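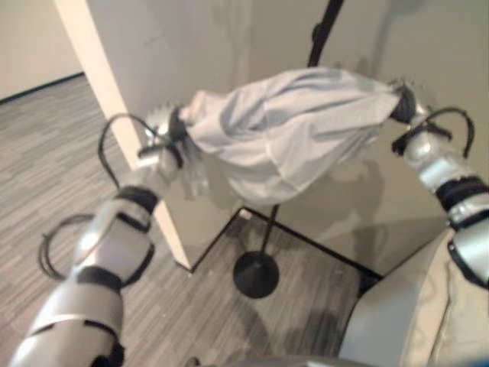 Speaker notes: Counting returns in a linen pool

Home Talks Slides Archive Contact

3 Feb 2020 – Dorottya Vida

Slide 1. Title only. Thank Koen Van Rooij for the Dresell figures. State scope: textile stock loss between delivery and return. Laundry chemistry is out of scope.

Slide 2. Definitions. A "pool" is stock owned by the supplier and rented by the site. "Loss" means any item not scanned back within 200 days. Items scanned later are credited, so the loss figure for December will still move.

Slide 3. Data. 3,514 items issued, four sites. Runby joined late and has no opening stock count – say this before showing the chart.

This site uses cookies. Accept | Settings

Slide 4. Where the count goes wrong. Bags are weighed on return and the piece count is derived from weight. Damp stock weighs more, so returns are overstated. Mixed bags make it worse. Pause for questions on the weighing method.

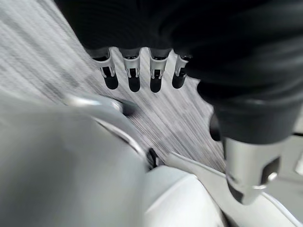 The correction is a sample count: open every fifth bag, count by hand, and apply the ratio to the rest of the load. Fujimoto prefers a fixed moisture allowance. Cheaper, but it drifts with the season.

Slide 5. Costs. Read the table by row. Replacement cost is charged at purchase price with no allowance for age. Expect an objection from Caller; their contract depreciates stock over 5 years.

Slide 6. Open items. Tag failure rate at Runby. Whether to shorten the cutoff. Leave the contact slide up during questions.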